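Frequently Asked Questions
Dallell Block Library, Drerdale

Welcome, and thank you for stopping by! We lend wooden building block sets to families, preschools and grandparents all over Drerdale and the villages nearby, and these are the questions that come in most often at the desk and by email. If yours isn't answered, please do write to us. Bastian Thiele reads every message, usually in the evening with a cup of tea, and he likes getting them.

How do I join?
Come by the shop on Brandes Street with something that shows your address, and we'll sign you up while you wait. It takes a few minutes, or longer if your child finds the marble run first. Membership is 40 a year for a household, and you can pay it in 2 parts if that suits you better. Preschools and child care homes pay the same as everyone else.

How many sets can I have at once?
Two for families, six for preschools. If you have a birthday party coming up and would like a few more for the weekend, ask us early and we'll see what's on the shelves. May is our busiest month for parties, so a little extra notice then is a kindness.

How long can I keep a set?
Six weeks, and you can renew as long as another family isn't waiting for it. We don't charge late fees. We will call you, though, and we have been known to call twice.

My child is not yet two. Is there anything for us?
Oh yes, plenty! Ask for one of the yellow label bags. Everything in them is too large to swallow, with rounded corners, and the sets are small enough that you can pick up the whole floor in one go before dinner. At that age most children want to knock things down long before they want to build them, so you do the stacking and let them do the crashing. We'd still ask you to stay close by while they play.
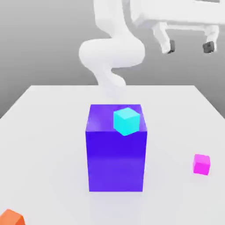

What is the best way to start a child off with towers?
Start low and wide, and let them find out the rest. A good first game is to put out one block and ask what could stand next to it, which gets you a little village before anyone has thought about height. Later on you can bring in a tall one, like the purple block on the white table, and see whether your child stands it up or lays it down as a bridge - both are right, of course, and some children will spend a whole afternoon on that one decision. A bare, level surface helps a great deal. Carpet is cozy, but it makes towers lean, and a leaning tower can bring on tears that have nothing to do with building.

We lost a piece. Are we in trouble?
Not at all. Each set has a card in the lid showing what belongs in it, so have a look before you bring it back and put a check mark by anything missing. Look under the couch once more, too. If it's gone for good, Rüdiger Ostermann will cut and sand a new one in the back workshop. We only ask for a contribution if a whole bag goes missing.

How should I clean the blocks?
Wipe them with a cloth that has been wrung out well, and let them dry in the open air before they go back in the bag. Please don't soak them or put them in the dishwasher. The grain swells, the paint lifts, and a block that used to stand straight will wobble forever after. For crayon marks, a little baking soda on the damp cloth does nicely.

What is the Nodura set, and why is there a waiting list?
Nodura is our big one - 964 pieces in rolling crates, with arches, ramps and long planks. It goes out to schools and large gatherings, and you'll need a station wagon or a patient friend with a van to carry it. Leave your name at the desk and we'll call when your turn comes up.

Do you take donated blocks?
Gladly, if they're solid wood and not splintered. Odd pieces and half sets are fine, as Rüdiger enjoys matching them up. We can't take plastic or foam. Leave the box with whoever is at the desk, and put your phone number inside in case we have a question.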